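Mivcombe word list

Plain-text list of regional words for household objects. Version 16, released March 16, 2020.

Each line holds a headword, a region code and a gloss, separated by tabs. There are 203 headwords in 13 regions. Encoding is UTF-8 – no byte order mark. Duplicate spellings are kept as separate lines.

Known gaps: Farnudell entries have no plural forms.

Related
Zaltari place names
Guo spelling variants
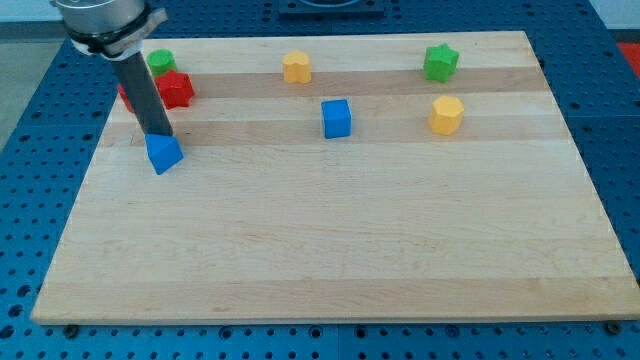 Pale wooden board on a blue perforated table.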